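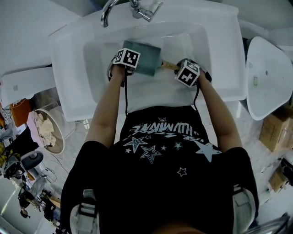

Cepillo con mango de madera dentro del fregadero blanco.

Sundow Milevis – limpiador concentrado para discos de vinilo

Referencia 541
Formato: botella de 200 ml
Disponible en tienda y por correo

Descripción

Milevis es un líquido concentrado para la limpieza de discos de vinilo de 7, 10 y 12 pulgadas. Lo produce Sundow, un taller pequeño que antes hacía solamente accesorios para tocadiscos. Nosotros lo vendemos desde el mes de octubre y en este tiempo lo hemos probado con muchos discos de nuestra propia colección, sobre todo metal de los años ochenta y noventa, que son los que más han sufrido en fiestas y en mudanzas.

Un disco de metal con mucha guitarra y doble bombo perdona bastante la suciedad, porque siempre hay sonido encima. Donde se nota es en las introducciones acústicas, en los silencios antes del primer golpe y en el surco final de cada cara. Si usted escucha allí un crujido continuo, parecido a una sartén, es probable que el surco tenga polvo, grasa de dedos o restos de un limpiador anterior. Si el crujido es un golpe seco que se repite con cada vuelta, casi siempre es un rayón, y para esto ningún líquido ayuda.

Qué contiene la caja

Una botella de 200 ml de concentrado
Un tapón medidor
Dos protectores de etiqueta de silicona
Una hoja de instrucciones en español y en inglés

El paño y la brocha no están incluidos. Recomendamos la brocha Buvus de pelo de cabra, que tiene un pelo muy fino y llega al fondo del surco. Se vende por separado y también en conjunto con el limpiador.

Cómo se prepara

Se mezcla un tapón de concentrado con un litro de agua destilada. El agua del grifo no es recomendable en las ciudades con agua dura, porque deja cal cuando se evapora y la cal se oye. La mezcla preparada se conserva 14 días en un recipiente cerrado y sin luz directa. Después de este plazo es mejor tirarla y hacer otra nueva.

No hace falta poner más producto. Algunos clientes nos escriben que han usado el doble «para estar seguros» y luego encuentran una pelusa blanca en la aguja. Con demasiado concentrado hay que aclarar dos veces, y el trabajo se hace más largo sin ninguna ventaja.

Cómo se usa

Ponga el disco sobre una superficie plana y limpia y coloque los protectores de etiqueta. Reparta el líquido con la brocha, siempre en la dirección del surco, sin apretar. Espere un minuto. Dé tres o cuatro vueltas más con la brocha y aclare con agua destilada sola. Seque primero con un paño de microfibra y deje después el disco de pie hasta que esté completamente seco. Guárdelo en una funda interior nueva – meter un disco limpio en la funda vieja es ensuciarlo otra vez.

Para máquinas de aspiración se usa la misma proporción. Para máquinas de ultrasonidos se reduce a medio tapón por litro.

Para qué discos no sirve

Milevis no se debe usar con discos de goma laca (78 r.p.m.) ni con acetatos de prueba. Tampoco lo recomendamos para flexidiscos, que se doblan con facilidad cuando se frotan. Con los discos de imagen, los picture disc, se puede usar sin problema, pero hay que saber que estos discos tienen a menudo más ruido de fondo desde la fábrica y que este ruido se queda.

Datos técnicos

Fabricante: Sundow
Modelo: Milevis
Contenido: 200 ml
Sin alcohol
Sin perfume
Color del líquido: transparente
Peso del paquete: 846 g en el conjunto con brocha Buvus y soporte de secado
Temperatura de almacenamiento: entre 5 y 30 grados

Opinión de la tienda

Amerley Boateng, encargada de nuestra sección de segunda mano, limpió con este producto una caja entera de discos de death metal sueco que habían estado años en un garaje. Su nota para el catálogo es la siguiente:

«Los discos con polvo normal quedaron muy bien con una sola pasada. Dos tenían moho y necesitaron tres pasadas. En uno de ellos la cara B sigue con ruido en la primera canción, y así lo hemos puesto en la etiqueta del precio. El líquido hace poca espuma y esto me gusta, porque veo por dónde ha pasado la brocha.»

También lo comparamos con el limpiador Thygesen, que vendemos desde hace más tiempo. El Thygesen ya viene mezclado y es más cómodo para quien limpia un disco de vez en cuando. El Milevis sale más económico si usted tiene una colección grande o compra mucho usado. En el sonido no encontramos diferencia entre los dos.

Preguntas frecuentes

¿Puedo limpiar la aguja con Milevis?
No. Para la aguja existe un gel especial o un cepillo seco de fibra de carbono.

¿Elimina la electricidad estática?
En parte, sí. El disco atrae menos polvo después del lavado, pero en invierno y con calefacción la estática puede volver. Una funda antiestática ayuda mucho.

¿Daña las portadas?
El líquido mancha el cartón como cualquier agua. Aparte la portada y el encarte antes de abrir la botella.

Envíos y devoluciones

Los pedidos se preparan en la tienda y salen bien protegidos, con la botella dentro de una bolsa cerrada. Una botella sin abrir se puede devolver; una botella abierta solamente si tiene un defecto. Para pedidos de otras tiendas o de clubes de coleccionistas, escriba por favor a Vibeke Kragh a través del formulario de contacto, e indique la referencia 541 y la cantidad que necesita.

Ficha actualizada: 30 de abril de 2026

Productos relacionados

Brocha Buvus de pelo de cabra
Limpiador Thygesen listo para usar
Fundas interiores antiestáticas de 12 pulgadas
Soporte de secado para discos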